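The Fruit Job

Night shift, Gonell building, second floor. Eylül Sarıgül with her coat still on. Heating off since six, somebody's idea of saving money.

The job was fruit. Put the fruit in the bin. That was the whole job, and the people from Stimport were coming at nine in the morning to watch it done, then say yes or no to the other 700 stores.

"It did it Friday," Ikeda said on the phone. He was in a car. He was always in a car.

"It did it Friday with the lemons."

"So?"

"So they want mixed. They said mixed. A banana, Ikeda."

Crackle. A turn signal ticking. "A banana's easy. You just pick it up."

She hung up on him. Not on purpose – her thumb was cold. Let him think it was on purpose.

Her mother had packed fruit. Eleven winters at Vurnska, in the shed by the rail line, standing on a flattened box because the concrete got into your knees. Never looked at her hands. Talked the whole time, about cousins, about the price of boots, and the pears went where pears go. Once in January she let Eylül try. Eylül was ten. She bruised five and her mother turned them bruise side down and kept talking.

Brown paper, fresh off the roll. She smoothed it with her sleeve. Set the bin where it was meant to go. Set the fruit out on the other side, moved the mango, moved it back. Stepped behind the tape.

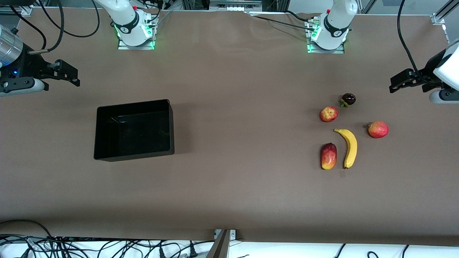 "Okay," she said to the room. "Okay, come on then."

Run 3557. She wrote it in the notebook, crossed out the 7 becuase it looked like a 1, wrote it again. The clock on the wall said ten past two. She pressed the key and the motors started up their little whine and she found she was holding her breath, stupid, like a parent at a recital.

Slow. God it was slow. Her mother would of done the whole crate by now and started on the cousins.

But it went down. It closed. It waited, the way it did, deciding – she hated that part, she always wanted to shout. Then up. Across all that paper. Over the bin.

The phone buzzed. Ikeda again. She let it buzz.

The fingers opened. A small thump, softer than she'd figured on.

One apple. Four to go, and the banana was one of them.

She took her coat off after all, hung it on the chair and turned the page in the notebook.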